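Trimbridge Shared Workshop
Build course, handout 5: the parts-sorting arm -- tool holding, cable routing and the bench
Notes by Conall Conneely. Revised July 6, 2021.

Bring handout 4 with you. The joint numbering there is used again without explanation.

5.1 Where the build stands

The arm is bolted down and the shoulder, elbow and wrist have all been homed. The hand is fitted but has only been closed on foam. Tonight's work is to put a corded tool in the hand, hold it steady over the bench and move it between two fixed positions. Code reading and sorting are in handout 6.

Groups who have not finished the wrist limits should do those first. An arm with no wrist limits will wind a cable round itself on the second or third move, and the connector is usually what gives.

5.2 Holding a tool made for people

A handheld tool has a grip, a body and a trigger, and each sets a separate demand on the hand.

The grip sets the finger closure. Close the two lower fingers first, then the upper ones, then the thumb. If the thumb goes first the tool turns in the palm and the nose ends up pointing at the ceiling.

The body sets the load. Most of the weight lies forward of the grip, so the wrist carries a steady turning force even when the arm is still. Measure it before you tune anything. Hang the tool from the hand with the wrist level, read the motor current, wait, and read it again. A reading that keeps climbing means the joint is creeping.

The trigger is left alone for now. Davoud Parsa has a bracket drawing for those who want a finger to work it later. The simpler way is to fire the tool from the host computer, if the tool allows it.

5.3 Settings for the first moves

Speed limit: 16 per cent of full.
Wrist position gain: start at 83. Lower it if the hand buzzes.
Encoder: 2,000 steps per turn at the wrist. Enter it exactly.
Settling time at each position: 2 seconds.
Finger current: as found in handout 4. Do not raise it to cure slipping. Change the finger pads.

The Bulireo controller forgets its gains when the supply is pulled. Save them to the card. The older Cosumetti boards keep them but start up in torque mode, so support the arm by hand when switching on.

5.4 Cable routing

Cables are the main cause of failed runs on this build. A cable clipped to the forearm moves with the arm but is bent at the wrist on every turn. A cable left to drop straight from the tool is free of the wrist, but it can catch on whatever lies below. Choose one and draw it on your plan before you move anything. 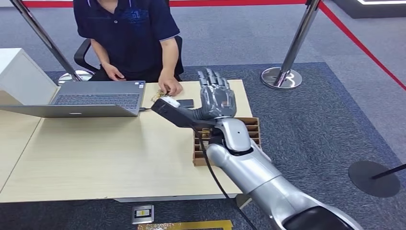
Free drop is the method used for the rest of this handout. Leave enough slack for the furthest position, then check the nearest position, where the slack is greatest and a loop can form. Bench edges need watching: the black cable hanging from the tool in the hand curves down past the front edge of the table, and a run like that should be tried slowly over the full travel before any speed is added. Keep divided boxes low. Thin cardboard partitions will snag a cable and bend -- Renato Aravena's group now tapes over the top edges of theirs.

5.5 Working opposite the arm

One person may sit across the bench to place parts. That person keeps to their own side and takes their hands off the table before the arm is told to move. A second person holds the stop button and does nothing else.

Agree the words beforehand. We use "clear" from the placer and "moving" from the operator, in that order.

5.6 To hand in

a) A sketch of the cable route, with both positions marked.
b) The two current readings from 5.2.
c) Your saved gains, as a printout or on the card.

Leave them in the tray marked Talebi. Mahsa Amini will mark them. Questions on the wrist limits go to Abbas Ranjbar, who has the spare stops and the small hex keys.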